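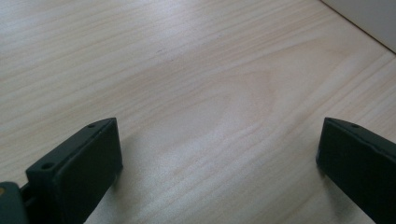

Pale wood with a satin look and an arched figure in the grain. Photo: Clivari

Clivari opens sign-ups for table refinishing days in Flirndale

FLIRNDALE, 1/13/24 – Furniture workshop Clivari is to run a series of refinishing days for people who want to bring a tired wooden table back into use. The sessions will be held at the firm's premises on Besville Road and are open to beginners.

There are 40 places in the first series. Each person brings one table, desk or shelf board and works on it at a shared bench. The fee is £157, which covers abrasives, finish, cloths and lunch. Dust masks are provided.

The days are led by Remedios Cifuentes and Min-kyu Bae, who have both worked in the Clivari repair shop since it moved from Villanueva. They will cover how to read the grain before sanding, how to take off old varnish, how to deal with small marks and dents, and how to put on a thin, even coat.

"Most of the tables people bring us are sound," said Remedios Cifuentes. "The top has rings on it, or someone has put a thick gloss on and it has gone yellow. Pale softwood is easy to spoil with a rough paper, so we spend the first hour on sanding and go slowly."

The course uses a clear satin finish for light boards. People who prefer oil or wax can choose that on the day. Stains are not part of this series – Clivari plans a separate course on colour in October.

Pieces should be no longer than 200 centimetres and should fit through a standard door. Anything with live woodworm will be turned away at the entrance. Veneered tops are accepted, but owners should say so when they book, as these need a finer grade of paper and are kept on a separate bench.

Finished pieces can stay in the drying room for up to 3 nights at no extra cost. After that, owners need to collect them or arrange delivery through the workshop. Delivery within Flirndale is free for small tables.

"We had people asking at the counter how to do it themselves, and we were giving the same advice over and over," said Julián Figueroa, who manages the workshop. "It made sense to set aside the room and do it properly. You go home with your own table and enough finish left in the tin for a second coat."

Places are given in the order that bookings arrive. People can book at the Clivari counter or by post, giving the type of piece, its length and, if known, the wood. A photograph of the top in daylight is helpful but not required.

Parking is behind the building, with a loading bay next to the side entrance. The benches are at ground level and the workshop has step-free access.

Press contact: Casimiro Olmedo, Clivari, Besville Road, Flirndale

Ends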